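Call for artists: Widthorpe Window Gallery, winter program

Hello painters, printmakers and anyone who works on paper! I'm Rocío Olmedo and I look after the exhibitions at Horgan Street Studios in Widthorpe. We've got a group show of small abstract work opening in December, and I'm looking for people to be in it.

The show is called Short Distance. The gallery is narrow (you can't get more than a few steps back from anything), so I want work that rewards being looked at up close. Hard edges, stains, stitched paper, colour studies you never meant to show anyone, bring them all. It doesn't have to be painting, but it does have to hang on a wall.

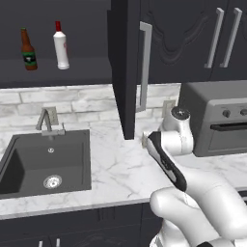
You can send up to 44 words about your work, and I do mean 44. I read every one of these myself and I'd much sooner spend the time on your pictures. No CV needed. If you've never shown before, please apply anyway, I had my first show at Jandow Hall with three wobbly monotypes and a borrowed hammer.

What I need from you:

Three images of recent work, with sizes and materials
Your name, phone number and the town you live in
A line telling me if the work is framed or not

Nothing wider than 200 cm, please, frame included. Smaller is lovely.

Now, money. There's no entry fee and there never will be while I'm doing this. Each artist we pick gets $500, paid when the work arrives at our door. If something sells we keep a fifth, and that goes straight into the printing of the next catalogue. I can help with courier costs if you're out Lukow way or further, just ask when you write.

I'm also after one person to help me hang the show. It's three days of paid work, you'd need to be happy on a ladder and fussy about centre lines, and a good eye for how one colour behaves next to its neighbour would be a real plus. Mention it in your email if you're keen.

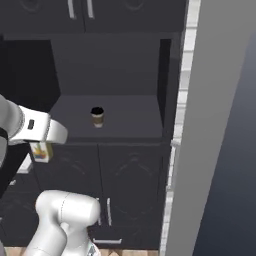 Coffee cup with a cardboard sleeve, and a small printed box.

Applications are open from 24 May 2021 and I'll keep reading until the walls are spoken for, so earlier is better. Send everything to me at Horgan Street Studios, PO Box 1523, Widthorpe, or drop it through the side door in an envelope with your name on the back. I'll write back to everybody, including the people I can't fit in this time.

Questions are fine too, ask for Rocío at the front desk.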